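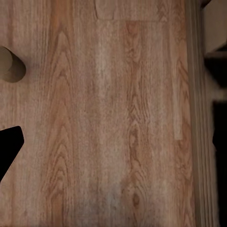 Plasholm chores trial: progress to July 2019

We ran 500 simulated attempts at household tidying, and 371 finished without help. Floors remain our strongest subject, mostly because they hold still.

Drawers are where the Grureo money goes. Success there rose from 8 percent in June to 39. The media cabinet has no handles, just a groove along the top of each drawer, and the planner dislikes it as much as I do.

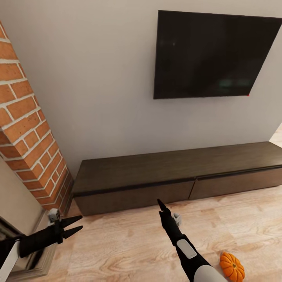
Next quarter's budget is unchanged, apart from extra computing time. Pickup tests come next, and the small pumpkin on the floor should keep us humble.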